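An afternoon at the Varnura open house

My neighbour Rhydian Morgan works for a small company called Varnura, and in December he invited me to see what they do. I said yes before I understood it was a visit to ordinary homes. I had imagined a hall with white floors and yellow lines, and I had put on my good shoes.

We met at two o'clock at the office in Penden, above a shop that sells curtains. There were 4 visitors, me included. Rhydian gave us tea and a talk of half an hour. The company wants robots to learn housework, and for this it collects examples made by people. The people use grippers which they hold in the hands, one left and one right, with a camera on each. Later the robot studies from these recordings. Rhydian explained it two times for me, because my first question was where the robot is. The robot is in another town and I did not meet it.

On the wall of the office was a paper with the numbers. Until that morning they had 2,623 recordings, and 539 of them were with clothes. Clothes are the most difficult, he said. A cup has always the same form, but a jacket has a new one each time you put it down. I have three sons and I could have told him this for free.

After the talk we walked to a flat nearby, where one of the recording people was already working in a bedroom. Her name I did not write down and I am sorry for it. We had to stand in the corridor and keep quiet, so I saw mostly her back and her elbows. She moved very slowly. I thought at first that she was tired, but Rhydian whispered that slow is correct, and that new people are always too fast during the first week.

When she took a pause we were allowed to try. I must say that the gripper is heavier than I believed. You squeeze the handle and the two jaws come together, and that is all it can do. There are no fingers to feel with. I tried to lift the sleeve of my own cardigan and I lost it four times. The gentleman beside me, who repairs watches, succeeded at his first attempt and was very modest about it.

Rhydian sent me afterwards two pictures from the grippers' own cameras, and he allows me to put them on the blog.
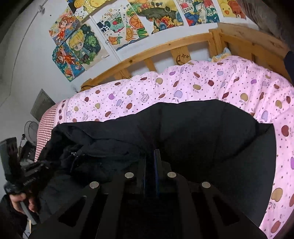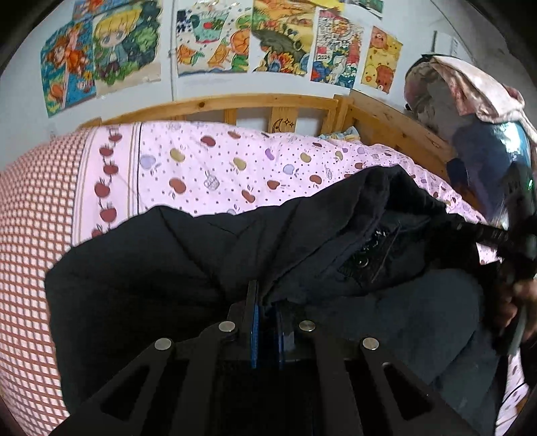
I asked him if it is not boring to do the same work the whole day. He said that some people leave after two days and others stay for a year, and he can never guess who will be which. They listen to the radio. Sound is not recorded, so they may also sing.

What I still do not know is how much the robot understands from all this. Rhydian was careful with his answer. It can fold a towel if the towel is lying nicely, he told me, and with a coat they are only at the beginning. I liked that he did not promise more.

The next open house will be in spring. Wear comfortable shoes, there is a lot of standing. The bus from the station stops in front of the curtain shop and you must ring the upper bell, the lower one is for the dentist.

3 comments

Galindo
Thank you for this. Did they let you see the recordings from your own attempt? I would be ashamed of mine.

Omel
My sister did this kind of work one summer. Her wrists were sore but she said the colleagues were nice. She still folds pullovers very slowly.

Galindo
Please write when the spring date is known, I would come with my husband.

Recent posts
The bread course, second evening
Why I gave back the electric bicycle
A small museum of locks
Seeds I will not buy again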